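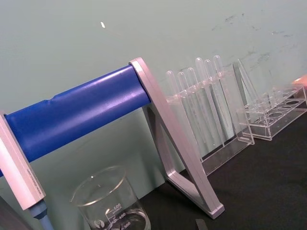 Section 7. Comparing grippers on clear glassware

Glassware is where a gripper trial gets interesting. Fingers that look identical on foam blocks behave very differently on a test tube, and a wrist camera that copes well with painted parts can lose a beaker altogether. Set aside an afternoon for this section and enjoy it!

You will need the Trenon arm with the wrist camera fitted, the Lalline soft fingers, the Moroz parallel jaws, a drying stand, a graduated beaker and a clear rack with tubes standing in it upside down. Wear eye protection throughout.

7.1 Laying out the bench

1. Switch the arm to Hold and wait for the amber light on the controller.

2. Put the drying stand on the bench at a slant to the arm's base. A slanted stand gives the planner far more to think about than a square one, and you will learn more from it.

3. Place the beaker partly in front of the stand, as the camera sees it, with the printed scale facing the camera. The scale is a great help when focusing.

4. Place the tube rack on the other side of the stand's A-shaped end frame. The tubes go in with their rounded bottoms up.

5. Keep an empty rack further along for the placing test in 7.4.

Note: A dark bench top and a pale wall suit this test very well. Marks on the wall do no harm, but run the background capture again if you move the arm to another room.

7.2 Checking the wrist camera

1. In the Ita controller, open Tools, then Camera, then Live.

2. Jog the wrist until the beaker is low in the view and the tubes are to the right of the stand.

3. Turn the focus ring until the figures on the beaker are crisp. You should be able to read 500, 400 and 300 without squinting.

4. Set exposure to 55. If a glossy bar shows a hard white streak, come down in small steps until the edge of the bar is clear again.

5. Press Save View and name it GLASS A. Both grippers must start from this view or the scores can't be compared.

Note: Clear acrylic is the hard part. An upright clear panel beside a rack may show up in the depth view as a hole, or not at all. Draw a keep-out box round it by hand (see 4.3).

7.3 Picking a tube

1. Fit the Lalline fingers and run Zero Gripper.

2. Load GLASS A and choose the tube nearest the A-shaped end frame.

3. Set closing force to 2 and speed to Slow.

4. Press Step. The arm stops above the tube and waits for you. Check that the fingers will clear the end frame - this is the tightest spot on the whole bench.

5. Press Step again to close, then once more to lift.

6. Write down the result and carry on along the row.

7. Change to the Moroz jaws with the rubber pads on, and repeat from step 1.

CAUTION: Never raise the force to cure a slipping tube. Wipe the pads, check the angle and try again. Bare metal jaws must not be used on glass.

We love the soft fingers for tubes, but do give the jaws a fair go. With fresh pads they place more neatly, and they are a joy on the beaker rim.

7.4 Placing in the empty rack

1. Load the grid file for your rack and touch off on two opposite corner holes.

2. Lower each tube at speed 11 or less.

3. Release only when the force trace goes flat.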